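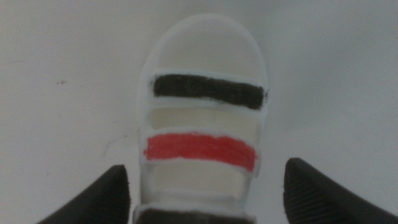
How a Sandal Stays on Your Foot

A sandal has two main jobs. It protects the bottom of the foot, and it stays attached while the foot moves. Each job is done by a different part.

The sole is the part that meets the ground. A thick sole puts more material between your skin and small stones. The surface your foot rests on is called the footbed. Some sandals have a raised rim around it.

The straps hold the foot down. When you lift your heel, the foot bends near the toes and pulls upward. A strap pulls back. The force that slows sliding between skin and strap is called friction.

Several straps share the load. One narrow strap presses hard on a small area, and that can hurt. Three straps spread the same force over more skin — each one presses less. The gaps between them let air reach the foot, so sweat dries faster.

Color does not change how a strap holds. A black strap and a red strap of the same size and material grip equally well. In sunlight, though, the black one usually gets warmer.

Try it: cut a sole from cardboard and tape on one paper strap. Take 16 slow steps indoors. Add a second strap and repeat. Write down how far your heel slides each time.

Comments

Efua Fiadzo: We used masking tape and it tore at step nine. Packing tape worked.

Salamatu Arthur: Does the heel need a strap too?

Blandine Poulain: Mine slid less with one at the back.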